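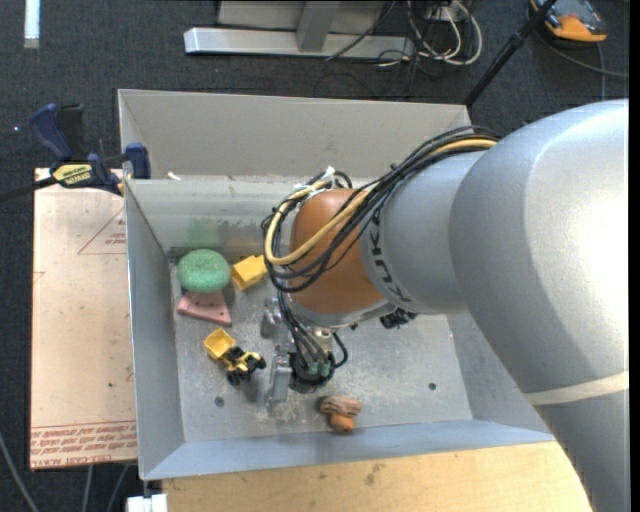 Bin picking will be the subject of our visit to the Sturno hall in Stillthorpe, and these notes replace the lecture of that week. Please read them before you get on the bus. In bin picking the robot must take objects from a container where they lie in no fixed order, so the program cannot simply repeat one stored position. For the demonstration the metal bin holds only a few toys, and they are chosen to be different from each other: the speckled green object is rounded and has no obvious side to hold, the pink wedge lies partly under it, and the small dump truck has a hollow bed and wheels. Think which of them you would take first, and write down your answer with one sentence of explanation.

Course: Handling and Gripping, Part 2
Visit: 8 Apr 2024, meeting at the main entrance
Responsible: Shoshana Abernathy (lectures), Roscoe Calloway (laboratory groups)

1. What will be shown

Imani Park will run the arm and Marcus Whitlock will explain the software, which in the hall everybody calls Boateng. The demonstration has 15 minutes for talk and 20 minutes for picking. After this you may ask for a particular pick. Mei Hutchins from Poludport will also be present and can answer questions on industrial use, for example sorting of returned goods.

2. Terms you need

Grasp point: the place on the object where the fingers should close.
Approach direction: the line on which the gripper comes to the grasp point. Straight down is the easiest, but near a wall it is often not possible.
Occlusion: one object hides a part of another. The wedge in the bin is a simple case.
Clearance: the free space which the gripper needs around the object, also when the fingers are open.

3. Walls and cables

Students usually look at the fingers only. Please look also at the bin and at the arm above it. A sloped wall can push an object towards the middle, but it also takes away space from the gripper body. A shiny metal floor is difficult for many depth sensors – we spoke about reflections in lecture 13, and you should bring those notes. The cables and hoses on the outside of the wrist need a loop that is long enough for the rotation, and this loop must stay clear of the walls too. When the planner rejects a grasp, the reason is quite often here and has nothing to do with the object.

4. Tasks for your report

a) Make a sketch of the bin from above and mark one grasp point for each toy.
b) For the mushroom-shaped toy near the front wall, give two approach directions and say which one you prefer.
c) Note one failed pick, if there is one, and describe at what moment it failed.
d) Explain whether the order of picking matters for the green object and the wedge.

The report is two pages, sketches included. Reports go to Roscoe Calloway in paper form. Those who cannot join the visit may do the same tasks with the picture in this handout, without task c, and should speak with him beforehand. The hall floor has loose cables in several places, so wear closed shoes and stay behind the line while the arm is moving.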